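Robot in the Laundry Room: My House Rules for Sharing a Folding Table

Posted in Workshop & Home Tips

I've been folding laundry next to a robot arm since December, and I have opinions! The arm is a small benchtop one, bolted to the end of my long table, and I started out treating it like a fancy toaster. Bad idea. A toaster doesn't swing sideways while you're reaching past it for the pillowcases. So over the winter I wrote myself a set of house rules, taped them inside the cupboard door, and they've been scribbled on and changed ever since. Several readers wrote in for the current version, so I've typed it up.

Start with the floor, before you plug anything in

Pull the arm out to its full stretch with the power off (mine lets you move the joints by hand, check that yours does before you start tugging) and walk it through a slow half circle. Mark where the tip gets to with painter's tape on the table, and then carry the line down onto the floor. I add 36 inches past the tape and call that the keep-out zone when it's running on its own. Stools, the ironing board, the cat's favorite box, all of it goes outside the line.

Blue tape holds up better than the cheap beige stuff, by the way. Replace it when it starts curling, or you'll trip on the very thing that's supposed to keep you safe.

The stop button

It goes where your non-favorite hand can slap it. I'm right-handed, my right hand is always full of towel, so the button lives on the left corner of the table, screwed down. For the first month mine was loose on its cable and it kept wandering under the clothes. Vasco Peixoto, who helped me wire the thing up, took one look and went to get his drill.

Test it every morning you plan to use the arm. Start a slow move with nothing in the gripper, hit the button, see that everything halts, reset, carry on. And keep fabric off it! I know, it's a laundry table, there's fabric everywhere. I drew a square around the button in marker, and nothing gets put down inside the square.

Slow first, always

Any new job gets run at the slowest setting 3 times through before I let it speed up. New job means a new fabric as well. A stiff dish towel and a floppy old sheet are different animals, and a move that's lovely with one will drag the other clean off the table.

Cloth is sneaky because it has no shape of its own. With a box, you know where the corners are going to be. With a bedsheet, you pick it up in one spot and the rest goes wherever it likes, which may be over the joints, into the cable, or around your coffee. So I keep my big pieces folded in half by hand before the arm gets them, and anything longer than the table is a people job. 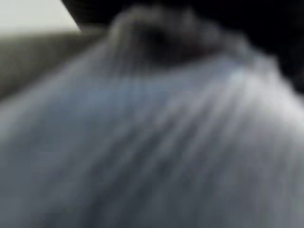

Can I reach in to straighten a wrinkle while the arm is still moving?

Wait until it has stopped, every time, even when it's crawling along and the wrinkle is right there under your nose. Press pause, check that the arm is standing still, fix the wrinkle, take your hands back behind the tape and then start it again. If you find you're pausing on every single piece, the setup needs work, so go back to how you're laying the cloth down.

Getting the fabric ready

Shake everything out first. Empty the pockets, close the zippers, tie up drawstrings or pull them out completely. Drawstrings are my number one enemy, they find every gap in the gripper. Bras, anything with long straps, and aprons go in a separate pile that I fold myself.

Then run your hand over the piece for pins. I do a fair bit of mending, so there's usually one somewhere, and a pin in a soft fingertip pad means a new pad.

Damp things go back on the line. Mine isn't sealed against moisture and I'd guess a lot of the home ones aren't either, so look in your manual.

What to wear

Short sleeves or tight cuffs. Hair up. No lanyards, no scarf, no dangly bracelets, and take your rings off if they've got a raised stone. Gloves are out, at least with my arm, they only give it something to catch. My neighbor Zulmira Patrício thinks I'm terribly strict about this, and she has also had to leave her lovely long cardigan on the hook in the hall more than once.

Cables

Run them along the back edge and clip them every foot or so. Leave a nice slack loop at the base so the first joint can turn all the way without pulling. Then hang something over the clips so the laundry can't snag (I used a strip of old shower curtain, it's ugly and it works great).

Who's allowed

One person at a time runs it, and that person has the pendant in hand. If someone else walks in to chat, pause it. Kids can watch from the doorway with the arm running and can come to the table when it's unplugged. Switched off at the screen doesn't count in my house. Unplugged means I can see the plug lying there.

The notebook

Mine hangs on a string by the door. Every time something odd happens I write down what the fabric was, what speed it was on, and what I changed. It takes a minute and it has saved me so much guessing. "Flannel, speed 2, slipped, moved pickup spot closer to the hem" is a perfectly good entry. I also note when I wipe the fingertip pads, because lint builds up and then the grip gets vague.

A word on official standards

My list is for my own laundry room. If you've got employees, or customers wandering through, look up the robot safety standards that apply where you live and get someone qualified to do a proper risk assessment with you. Also read the maker's manual all the way through, even the dull middle section with the payload tables. Remember that wet or bunched-up cloth weighs and pulls more than the same cloth lying flat, so leave yourself plenty of margin.

End of the day

Send the arm to its rest position, open the gripper, take out whatever's in it, unplug. Wipe down the table, check the tape, and put the button back to its reset position so the morning test starts clean. I throw a clean pillowcase over the arm to keep the dust off, and it comes off again before the plug goes back in.

Next up on the list is fitted sheets. Send me your tricks if you've got any, I'm still doing those by hand with a lot of muttering.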